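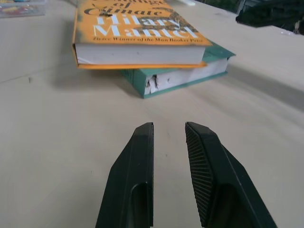 Can custard be made the day before it is needed?
Cooked custard keeps in the refrigerator for up to two days. Pour it into a shallow dish while it is still hot, press plastic wrap directly onto the surface, and chill it once it stops steaming. Whisk for a few seconds before serving. Do not whisk longer, as the starch gel breaks down and the custard thins.

What does the cornstarch do?
It raises the temperature at which the egg proteins set, so the custard can be brought to a low boil without curdling. A custard made with yolks only must stay below 180°F. Our standard recipe uses 25 grams of cornstarch to 800 milliliters of whole milk. For a pouring custard, reduce the cornstarch to 15 grams. For a tart filling, use 35 grams.

My custard was thick in the pan and thin the next morning. What went wrong?
The usual cause is undercooking. Egg yolk contains an enzyme, amylase, that breaks down starch during storage. Bring the custard to a visible bubble in the center of the pan, then hold it there for one full minute, stirring the whole time. Timing starts at the first bubble, not when the mixture thickens.

Can I use low-fat milk?
Yes. The set is slightly weaker and the flavor is flatter. Skim milk scorches more easily, so lower the heat one step. Readers have also asked about oat milk. Some brands contain active enzymes that thin the starch, and results vary from carton to carton. We do not give a recipe for it.
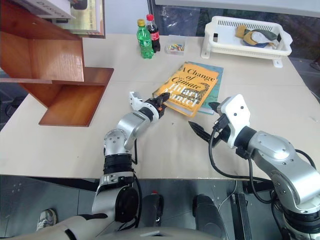
Issue 35

The recipe in this issue gives yolks by weight. How do I convert?
One large yolk weighs between 17 and 19 grams. Use 18 for planning and weigh the total if you can. Kalliopi Tzavaras tested the recipe with a shortfall of one yolk and found the color paler and the set unchanged.

How do I fix lumps?
Remove the pan from the heat and push the custard through a fine sieve with a ladle. If the lumps are cooked egg, sieving is the only fix. If they are dry starch, sieve, return to the pan, and cook again to a bubble. To prevent starch lumps, whisk the cornstarch with the sugar before the yolks go in.

When should vanilla be added?
Add extract off the heat, after the custard is cooked. Split beans go into the cold milk. Bring the milk to a simmer, cover, and leave for 20 minutes before straining.

Can custard be frozen?
Starch-thickened custard weeps when thawed. Liên Tạ reports acceptable results when thawed custard is blended and used as a cake filling the same day. It is not suitable for serving on its own.

Does the pan matter?
Use a heavy stainless steel saucepan with a rounded inside edge. Bare aluminum can turn the mixture gray when whisked. In a straight-sided pan, run a silicone spatula around the corner every few strokes.

Corrections and recipe questions go to Angeliki Koutsoukos at the Weston test kitchen. Include the issue number and the recipe title.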